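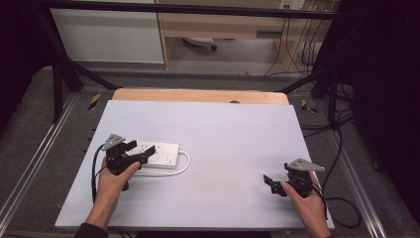
# Two weeks with the Flurken hand-held grippers

Ikhsan Ginting here, back with another gallery page! Shorter on pictures than usual and longer on talk, so get a coffee.

If you missed my January post, I was grumbling about teaching arms by joystick. It's slow, my wrists hate it, and half of what I record ends up in the trash. A few readers wrote in to say I should try a hand-held set, where you do the job yourself with a gripper in each fist and the software learns from that. So I rented the Flurken pair for two weeks, paid for it out of my own pocket, and used it until my thumbs complained.

**The job up top: power strip on the white board**

Left gripper clamped on the strip, right one open. I picked power strips on purpose, because anything with a cord is a pain. You can teach a gripper to pick up a block before lunch, but a cord swings around, catches on things and never lies the same way twice. I did 50 takes of this job and kept most of them, and for me that's a very good day (my joystick record is embarrassing and I'm not printing it).

**In the hand**

I like them a lot. The squeeze is light, the jaws follow your fingers closely, and you stop thinking about them after the first 10 takes or so of fumbling. The gray triangular brackets on top look bulky, and I was sure I'd be knocking them together all day. I did it twice, both times reaching across myself like a fool.

My left hand got tired well before my right. If you have small hands, ask Flurken for the short grip when you order! It's a free swap and it's buried on the last page of the order form.

**The cables**

My big gripe. There's a black cable on each gripper, and they want to go wherever your elbow is going. By the second day I had worked out a routine: let the right one hang off the side of the board, keep the left one running down along the edge, and check both before every take. It works fine, but at this price I'd like a cordless version. I asked, and the support person said "we hear that a lot," so make of that what you will.

**The software**

It comes with a year of Zidbridge, the program that lines up your takes and lets you cut the bad ones. Setup took me an evening. The trimming screen is great (drag, drag, done), and the export screen is a mess of menus that I still don't understand. My files came out okay in the end. Save often, it crashed on me during a long batch and I lost the tail end of it.

**Price and who it's for**

The two-week rental was $1,245 with shipping both ways. That's a chunk of money for a hobbyist, and I wouldn't do it just out of curiosity. For a small shop with one fiddly two-handed job to teach, I think it's an easy yes. The Orakzai set is cheaper to rent, but I tried one at a friend's place and the jaws felt mushy to me.

Next up is the Lerivier kit, if it ever ships. Got a nasty object you want me to try with it? Send it in, cords welcome!

*Posted November 2019*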